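Skorkalano, bench notes on the gripper cell. A short thread, posted 05/11/2019. 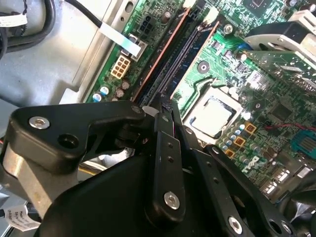 1/ This week I changed the finger settings on our memory cell, the one that handles the DIMM modules in old desktops. I keep these notes for myself and for Nithin Chettiar, who takes over the cell at the end of May. The two fingers do not have the same shape, so they can not be swapped left to right. The center one is long, with two small drilled holes in its upper length and a hex bolt near the lower end. That bolt is the one I check first.

2/ The check is simple. Power off, air off, then hex key on every bolt of the fingers and brackets. I put a paint line over each bolt head after tightening, so next time I can see if it has turned. Last month two lines were broken, both on the slotted finger.

3/ Our interval is 400 cycles for the bolts and 1,000 for the finger pads. Before, we did both at 1,000 and the fingers were already out of line when we opened the guard.

4/ How I set the alignment: close the fingers slowly with no part between them and look at the tips from the side. They should meet at the same height. If one is lower, I loosen its bolt a quarter turn, push it up against the stop and tighten again. Do not use a hammer, also not a small one.

5/ Then I teach the slot position again. I do it on three points, both ends of the slot and one corner of the board. Ajith Poojary asked if two points are enough. For a board that lies straight, maybe yes. For us the case never sits exactly the same, so I take three.

6/ Speed near the board is 80 mm per second. For the last 4 mm I go down to the slowest setting. It costs a bit of cycle time but the latches are old plastic and they do not forgive.

7/ Things I clean each time: the fixture under the case, the finger tips, the window of the wrist camera. Dry cloth only. Agata Sala once used the degreaser from the Stislow line and the camera window became cloudy - we had to order a new one and wait.

8/ Cables of the PC must be moved to the side before the start. The arm does not know about them. I use two soft clamps on the edge of the case. Ilango Iyer printed better ones and I will try them next.

9/ A question for those who run a similar cell: do you use thread lock on the finger bolts? I used the medium one on the brackets and it is fine, but I change the fingers so often that I left them without it.

10/ Answer to Ritva Huttunen, who wrote to me about the torque: I take the value from the sheet inside the cabinet door, page two. The first page is for the old Stanis gripper - please do not use that one.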